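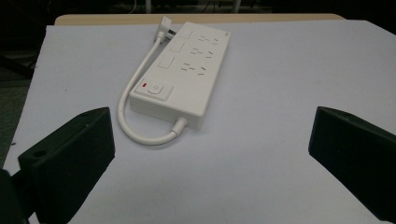

White power strip on a pale board

Home > Gear > Controllers > Lelton Puma

Lelton Puma 18-key MMO keypad

Left-hand keypad for MMO and action RPG players. 18 keys, thumb stick, wrist rest that comes off. In stock, ships from our Korkden warehouse.

What's new on this version
- Stick is stiffer. The old one drifted after a few months of raiding, we got plenty of returns on it
- Profile button moved to the side so you stop hitting it mid fight
- Longer cable, braided
- Wrist rest slides back further for big hands

Profiles
Up to six saved on the pad itself. No software needed once they're set. Swap with the side button, light changes color. We load a healer layout and a ranged DPS layout before shipping, wipe them if you dont want them. Macros are one press, one action only - most games ban anything longer and we're not getting your account locked.

Works with
Windows 10 and 11. Mac works for keys, not for the lights. Consoles no, please stop asking, we're looking at it for December.

Tested in Flamum
So-yul Ahn ran it through the whole second Flamum beta on a Frost Warden, over 200 hours. Her notes: dodge on the stick click feels great, skill bar two is a reach if you have short fingers, remap it to the bottom row. Her layout file is on the downloads tab, so is Teófilo Huaranga's for the Lancer. His has mount on the pinky key, takes some getting used to.

Patch note 11 Apr 2024
Firmware fix for double taps on key 7. Plug in, open the updater, leave it alone till the light goes solid. If your on the older pad this one is not for you, separate file.

In the box
Keypad, wrist rest, spare stick cap, key puller, quick start card. Card still shows the old profile button, new cards are being printed.

Warranty
Two years on switches and stick. One on the cable. Spills not covered. Keep your order number, we need it for any claim.

Left-handed players - a mirrored Puma is on the list, no date. Sign up on the stock alert and you'll get one email when its ready.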